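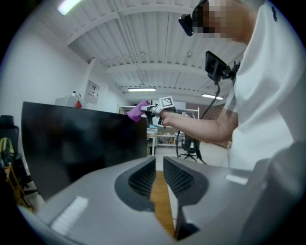 7. Primera sesión con el par de pinzas manuales

Si has llegado hasta este apartado, ya tienes impresas, lijadas y montadas las dos pinzas Barta, y seguramente también unas cuantas piezas de más, descartadas por el camino. Enhorabuena, porque la parte más pesada ya está hecha. Ahora toca ponérselas en las manos y hacer una tarea sencilla de principio a fin, que en esta guía será pasar un paño por una superficie lisa. Nos gusta empezar por ahí porque un paño perdona mucho: si se cae, se recoge y se sigue, y si la pinza aprieta más de la cuenta no se rompe nada.

Lee el apartado entero antes de empezar, aunque te pueda la impaciencia (a nosotros nos pudo, y lo pagamos con una tarde de grabaciones sin marcador visible).

7.1 Qué conviene tener a mano

Las dos pinzas, con la batería cargada al 80 % o más
El soporte de cabeza y el soporte de pecho, cada uno con su cámara
Un cable para la unidad de pecho, largo y flexible
Un paño fino, de un color que destaque sobre la superficie
El programa Pendura instalado en el ordenador del taller

Para el paño cualquier tejido sirve, pero los colores vivos se distinguen mucho mejor cuando revisas las tomas después. Un rosa fuerte sobre un panel negro, por ejemplo, se sigue sin esfuerzo. Un trapo gris sobre una mesa gris te hará maldecir esta guía.

7.2 Preparar el sitio

1. Elige una superficie que se sostenga sola y no baile al empujarla. Si trabajas con un panel vertical, comprueba su apoyo con la mano antes de acercar la pinza.

2. Aparta las sillas con ruedas un par de pasos por detrás de ti. En un taller compartido siempre hay una que vuelve.

3. Enciende todas las luces del techo y déjalas así durante la sesión entera. Cambiar la iluminación a media tarea obliga a recalibrar.

Nota: los paneles brillantes devuelven reflejos de los fluorescentes. Para una primera prueba no importa demasiado, pero si ves manchas blancas grandes en la vista previa, gira un poco el panel o cambia tú de posición.

7.3 Colocarse las cámaras

4. Ponte primero la de cabeza y ajusta la cinta hasta que no se mueva al asentir. Tiene que ir firme sin hacer daño; si a los pocos minutos te deja marca, aflójala un punto.

5. Sujeta después la unidad de pecho e inclina su cara frontal hacia la zona donde van a trabajar las manos. Una camiseta ajustada va mejor que una sudadera, que se arruga y arrastra el soporte consigo.

6. Deja caer el cable de la unidad de pecho formando un bucle amplio, con holgura suficiente para estirar los brazos del todo.

Precaución: el bucle no debe llegar a las patas de una silla ni quedar donde puedas pisarlo. Da una vuelta despacio por tu zona de trabajo y mira por dónde pasa. Un tirón seco puede arrancar el conector de la placa Fludlow, y soldarlo de nuevo es una tarea muy poco agradecida.

7.4 Comprobar las pinzas

7. Repasa el marcador cuadrado de la parte superior de cada pinza. Debe estar plano, limpio y con el borde negro completo. Si una esquina se ha levantado, despégalo y coloca uno nuevo.

8. Introduce los dedos en los huecos y acciona el gatillo 5 veces seguidas, sin prisa. El recorrido tiene que notarse igual en todas.

9. Pasa la yema por las almohadillas estriadas. Si están pegajosas o tienen polvo de lijado, límpialas con un trapo apenas humedecido y espera a que se sequen.

7.5 La tarea

10. Inicia la grabación en Pendura y mantén las dos pinzas quietas y a la vista durante 5 segundos.

11. Coge el paño por el centro, dejando que cuelgue un poco por los lados. Acércalo a una de las esquinas superiores del panel y apóyalo con suavidad.

12. Recorre el borde de arriba con el brazo extendido y después baja en franjas. Procura que el marcador siga orientado hacia las cámaras; la muñeca tiende a girar sin que te des cuenta.

13. Suelta el paño, vuelve a la postura inicial y detén la grabación.

Precaución: no aprietes el paño contra una pantalla encendida ni contra un cristal suelto. La punta de la pinza es más dura de lo que parece a través de la tela.

7.6 Si algo no cuadra

Cuando Pendura muestre el aviso 3,496, el marcador ha dejado de leerse durante demasiado tiempo. Casi siempre basta con limpiarlo y repetir desde el paso 10. Si el aviso vuelve, revisa la altura de la cámara de pecho y consulta el apartado de calibración del manual Grundura.

Última revisión de este apartado: 27 de julio de 2025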